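조리도구 걸이 정리 세트 README

작성: Pornthip Somboon / 4월 정리본, 급하게 씀. 빠진 거 있으면 알려주세요 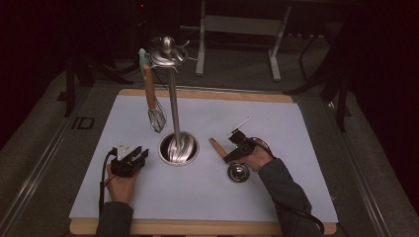
걸이에 먼저 거는 건 어떤 도구인가요?
제일 길고 부피 큰 것부터. 우리 목록에서는 거품기가 먼저고 국자, 뒤집개 순서로 갑니다. 작은 숟가락 종류는 맨 마지막에 남는 고리에 걸면 됩니다.

개요

Ongart는 주방 조리도구를 걸이에 걸고 내리고 다시 정리하는 작업을 모은 자료입니다. 총 416건. 한 건이 정리 한 번입니다. 처음부터 끝까지 다 건 것도 있고 중간에 멈춘 것도 있음. 멈춘 건도 안 지웠습니다, 비고란에 "중단"이라고 적혀 있으니 필요 없으면 걸러서 쓰세요.

이전 버전 이름은 Flondus였습니다. 서랍 정리랑 섞여 있어서 찾기가 너무 불편했고, 이번에 걸이만 따로 뺐습니다. 서랍 쪽은 아직 Flondus에 그대로 있어요. 옛날 문서에 Flondus 걸이편이라고 나오면 이거 말하는 겁니다.

장소는 전부 Stestanthorpe 작업실. 다른 데서 한 건 없습니다.

도구

스탠드형 걸이. 가운데 기둥, 위쪽에 고리, 아래쪽에 컵 모양 받침. 스테인리스라서 손자국 잘 남음. 시작 전에 마른 천으로 한번 닦고, 물티슈는 얼룩 생겨서 쓰지 말 것.

거품기. 나무 손잡이에 민트색 끝마개 달린 것. 철사 부분이 옆 도구에 잘 걸리니까 옆 고리 하나는 비워두는 게 편합니다.

작은 도구. 나무 손잡이에 둥근 금속 볼 달린 것. 계량스푼이라고 쓰는 사람도 있고 차 거름망이라고 쓰는 사람도 있어서 라벨이 갈렸습니다. 이번 버전부터는 그냥 "소형 볼"로 통일했는데 옛날 라벨이 몇 군데 남아있을 수 있어요. 보이면 고쳐주세요.

숟가락형 머리. 금속이고 받침 컵에 들어가는 것. 컵 안에 있는 상태는 "컵", 고리에 걸린 상태는 "고리"라고 기록합니다. 컵 가장자리에 걸쳐 있으면 "컵"으로 치지 않습니다. 이거 자주 틀림.

국자, 뒤집개. 건에 따라 있기도 하고 없기도 합니다. 목록 파일에서 확인.

작업판. 밝은 색 네모난 판이고 둘레에 연한 색 나무 테두리. 걸이는 판 가운데 근처에 놓고 시작합니다. 가장자리로 밀려나면 다시 가운데로 옮기고 계속 진행, 처음부터 다시 할 필요 없음.

작업 종류

걸기. 판 위에 있는 도구를 집어서 고리에 건다. 손잡이 끝 구멍이나 줄이 고리에 완전히 들어가야 완료. 손을 뗐는데 떨어지면 미완료로 적습니다.

내리기. 고리에서 빼서 판 위에 눕힌다. 던지듯이 놓지 말것. 나무 손잡이 찍힌 자국이 벌써 여러 군데 있습니다.

옮겨 걸기. 이 고리에서 저 고리로. 판에 한번 내려놨다 다시 걸면 옮겨 걸기가 아니라 내리기 + 걸기 두 개로 나눠서 적어주세요.

컵 정리. 받침 컵에 들어간 걸 꺼내거나 다시 넣는다. 건수는 41건으로 제일 적습니다. 다음 버전에서 더 넣을 예정.

순서랑 배치

고리 번호는 정면에서 봤을 때 왼쪽부터 1번. 걸이가 돌아가 있으면 시작할 때 정면 기준으로 매긴 번호를 끝까지 씁니다. 중간에 걸이가 돌아가도 번호 새로 매기지 않기. 이거 때문에 초반 15건은 번호가 엉켰고 수작업으로 다 다시 봤습니다. 그래도 이상한 게 있으면 그 범위부터 의심해주세요.

무거운 도구를 한쪽에만 몰아 걸면 걸이가 기웁니다. 양쪽 번갈아 거는 걸로. 넘어진 적은 두 번 있었고 둘 다 국자가 한쪽에 몰렸을 때였어요.

손잡이 방향은 안 맞춰도 됩니다. 보기 좋게 한다고 돌려놓는 분들이 있는데 시간만 걸림.

기록 항목

건 번호
작업 종류 (걸기 / 내리기 / 옮겨 걸기 / 컵 정리)
도구 이름
시작 위치, 끝 위치
완료 여부
비고

비고는 짧게. "미끄러짐", "옆 도구랑 엉킴", "걸이 밀림", "중단" 이 네 가지가 대부분입니다. 문장으로 길게 쓴 것도 있는데 급해서 정리 못 했어요. 검색할 때는 키워드로 찾는 게 나음. 띄어쓰기가 제각각이라 "걸이밀림"으로도 한번 더 찾아보세요.

끝 위치가 비어 있는 줄은 오류가 아닙니다. 중단된 건은 끝 위치를 안 적었어요. 완료인데 비어 있으면 그건 누락이니까 건 번호 보내주세요.

폴더 구성

목록: 전체 건 목록이랑 도구 이름표
기록: 건별 기록 파일
이전라벨: 통일하기 전 이름이랑 지금 이름 대조표
메모: 작업하면서 적은 것들. 안 봐도 됨

파일 이름은 건 번호로 시작합니다. 번호 사이에 빈 데가 있는 건 서랍 작업이 빠진 자리입니다. 새로 채우지 않았어요.

알려진 문제

거품기가 다른 도구랑 엉킨 건에서 완료 판정이 사람마다 다릅니다. 고리에 걸렸으면 엉켜 있어도 완료로 보자고 정했는데 예전 건에는 반영이 덜 됐음.

소형 볼은 반짝거려서 볼이 위를 보는지 아래를 보는지 헷갈릴 때가 있어요. 방향 항목은 그래서 뺐습니다. 방향이 필요한 분은 메모 폴더에 옛날 기록이 있긴 한데 믿을 만하지 않습니다.

도구 이름표에 "뒤집게"라고 적힌 줄이 있음. 뒤집개랑 같은 겁니다. 고치면 예전 파일이랑 연결이 끊겨서 일단 뒀어요.

도구 관리

나무 손잡이는 물에 담가두지 않기. 젖은 천으로 닦고 바로 말립니다. 거품기는 철사 모이는 부분에 먼지가 끼니까 작은 솔로. 걸이 기둥 나사는 헐거워지면 손으로 조이면 됩니다, 공구 쓰면 너무 조여져서 나중에 안 풀려요.

끝나면 도구는 다 걸어둔 상태로 두세요. 판 위에 눕혀두면 다음 사람이 시작 위치를 잘못 적습니다. 보관함은 Jurkora라고 적힌 상자, 선반 아래칸. 위칸은 서랍 세트 자리라 섞지 말아주세요.

버전 메모

버전 6. 걸이만 분리, 도구 이름 통일, 방향 항목 삭제, 컵 정리 추가.
버전 5. 고리 번호 기준 변경. 초반 건 다시 봄.
그 전 버전은 Flondus 문서 참고.

사용

작업실 안에서는 자유롭게 쓰면 됩니다. 밖으로 보낼 때는 Pornthip한테 먼저 말해주세요. 메모 폴더는 빼고 보내기. 인용할 때는 Ongart 버전 6이라고 적어주시면 됩니다.

할 일

이전 라벨 남은 것 찾기
엉킨 건 완료 여부 다시 보기
컵 정리 건 추가
국자 새로 사기 (손잡이 고리 부분 휘었음)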